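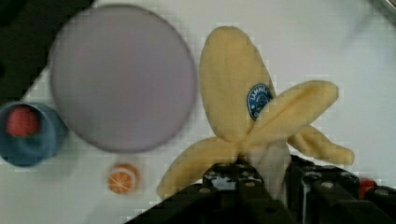
June, bench 2, started 9:40 a.m.

Plush fruit for the Ladgate order, banana only. Pear and orange are on Marion's page.

Peel flaps. Four flaps on the current pattern, same as the last round. Maricel wants the tips kept round and I agree. The pointed ones we cut first for Prakholm curled at the ends and were miserable to turn. Seam allowance back to 8 mm. I tried trimming closer at the tip and the fabric started to pull away from the stitching, so leave it alone and clip the curve instead.

The tall flap is the one that gives trouble. If the stuffing at the base is soft it leans, and then the whole toy looks tired on a shelf. Packed the base harder this time, small pinches pushed down with the dowel, before closing the inner piece. Keir says he does it the other way round, flaps first, then stuffs from underneath. Will let him do two his way and compare them after lunch.

Inner piece (the cream part) stays short. Valdis asked for it longer so kids have more to grab -- I made one up in scrap and it flopped over as soon as I set it down. Kept the scrap one in the drawer in case he wants to see it.

Colour. The pale yellow is close enough to the swatch Ladgate signed off. Estevent can't match the old bolt exactly and wants a minimum of 2,000 metres to dye it again, which is silly for an order this size. Staying with what we have.

Sticker. Small oval, navy with the white border, low on the upright flap and off to the right. Ragnvald asked if it could go on the back. Ladgate's drawing has it on the front, so front it is. Still need to settle how it's fixed on the production ones. Glue alone won't get past Powell for the under-threes, and stitching round an oval that small is slow. Marion has a heat-set sample on her bench, ask her for the settings.

Wash test: 80 minutes on the gentle cycle tomorrow, two pieces, one in a bag and one loose. Check the flap joins first, then the fuzz.

To order: cream thread, stuffing, turning tubes (the narrow one is bent).

Stopped 3:15.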